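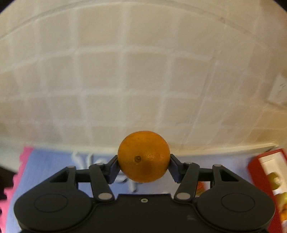
Kaede Ikeda wrote in to ask whether a club with no workshop and hardly any budget could get a whole term out of the Stirach, and whether the younger ones would be able to manage the linkage without somebody standing over them. She'd read the old version of this page and said it told her plenty about shipping and not much about what you do with the thing on a wet afternoon with a room full of kids.

Fair enough! So I've rewritten it.

Stirach hand gripper – club set

The Stirach is a hand-held, two-finger gripper for classes and clubs. The fingers ride on parallel linkages, so the pads stay facing each other as they close. Everything is black apart from the pins, and I kept those silver on purpose. When I'm teaching I can say "watch that pin" from across the table and people know where to look. If you've ever tried to explain a four-bar mechanism with a drawing on a whiteboard you'll know why I like having it out in the open where you can squeeze something with it.

The club set is £719 and comes with four grippers, spare pads, a bag of spare pins (they roll under things) and the Kirodus task book. It's meant for a group of about 11, with people sharing. You can buy a single one too, but email me first as I don't always have them made up.

What we do with it

I run the Jinbridge club, and our first session is always fruit. Oranges are lovely for this. They're heavy enough to slip if you've been lazy about where the pads go, the peel gives you something to grip, and they'll take a fair bit of clumsiness. Aim for the widest part. Go too high and the fruit squirts down out of the fingers, too low and it pops up, and working that out for yourself is most of the first lesson really.

After that we go on to boxes, then cord, and cord is where the complaining starts. A loose tangle doesn't have a middle to aim for. Let them moan for a bit before you help.

The later part of the task book is the automation bit. Pairs write down every move as an instruction – approach, line up, close, lift – and swap sheets with another pair, who have to follow them to the letter. It's a riot. Someone always forgets to write "open the fingers". By the time they get to programming an arm they've already had the argument about what counts as a proper instruction, and it saves me weeks.

Putting it together

The grippers come assembled but I'd take one apart with the group. Undo one side only and leave the other as your reference, otherwise you'll be guessing which way round the links go (I have done this, with an audience). The outer links have a triangular cutout and it's easy to fit one back to front. Yasuo Shimada, whose club has had a set since last October, tells me he gets his lot to photograph each stage before they touch the next pin. I've pinched that for the new leaflet.

Don't overtighten anything. If the fingers feel stiff, back the pins off a touch and try again. No oil please, it gets on the pads and then nothing grips.

Looking after it

Wipe the pads with a damp cloth after food. Citrus juice goes sticky in the joints if you leave it over the holidays, so give the links a wipe as well. Pads do wear, and I sell them in pairs.

Entering the Shibata Cup

Yes, the Stirach is allowed in the hand-held class. Teams of two, one holding and one calling the moves, and you can swap places between rounds. You may change the pads but the linkage has to stay as supplied. Bring your own practice objects, the ones on the day are kept secret until you sit down.

Ordering

Schools can pay by invoice. I pack these myself at the kitchen table in the evenings, so allow a couple of weeks, and a bit longer at the start of term when everybody remembers at once. If a part arrives broken just send me a photo and I'll post another.

Related items
Stirach single gripper
Spare pads (pair)
Pin and link bag
Kirodus task book, printed
Shibata Cup practice sheets
Jinbridge club starter notes

Last updated: July 20, 2020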